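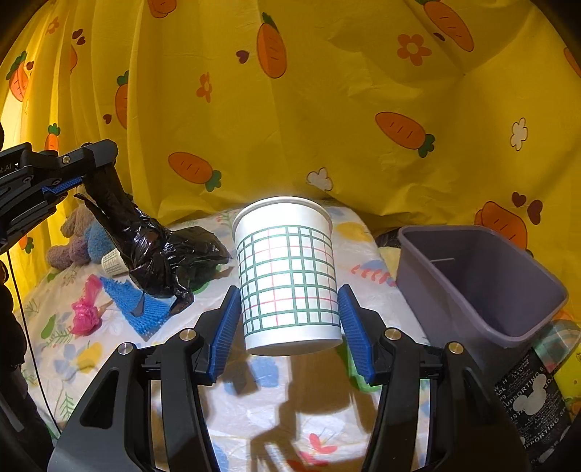

November 30, 2023

Brilley blend, moisture uptake, second run

Repeat of the storage test on the Brilley roast, medium grind, after the first run was spoiled by the door seal on the humidity cabinet. Seal replaced by Leif on Monday. Cabinet held its setpoint overnight with nothing in it, so started loading at 08:40.

Samples: 156 g per tray, levelled with the steel rule, not tapped. Tapping last time packed the grounds at one end and the two trays in each pair disagreed. Trays dried in the oven and cooled in the desiccator before taring. Balance is the Ardeleanu, checked against the 300 g mass before and after. No drift.

Bag stock opened this morning was lot 1192. The earlier run used the lot before it, so the two sets should not be put on one plot. Jinfeng has already started a combined sheet — please split it.

Morning readings: uptake quick in the first hour, then flattening. Top shelf runs ahead of the bottom shelf again, which I put down to the fan and not to the coffee. Swapped the trays over at noon and the lead stayed with the shelf. Will rotate at every weighing from now on and note the position next to each figure.

Brewed from the exposed grounds at 14:00 and from a sealed control, same kettle, same filter papers, water from the Trillberg still. Bloom on the exposed grounds was weak and over within seconds. Drawdown slower than the control by a clear margin. Fines may be clumping as they take up water. Need a sieve cut before saying more.

Tasting, blind, paper cups: Samah, Baoshan and me. All three picked out the exposed brew. Samah wrote "flat, wet cardboard". Baoshan wrote "thin". I had it as dull with a bitter finish. Lids off for all cups this time, as the lids have a smell of their own when hot.

Zhiqiang asked whether the Alska pouches could go in the same cabinet next week. Not until this run is finished. Opening the door costs around 2 points of humidity and it is slow to come back.

To do
Sieve cut on control and exposed grounds
Order filter papers, last sleeve open
Move the humidity probe off the back wall, check against the spare
Ask Leif for the old seal, want to see where it split

Next weighing 09:00 tomorrow, bottom shelf first.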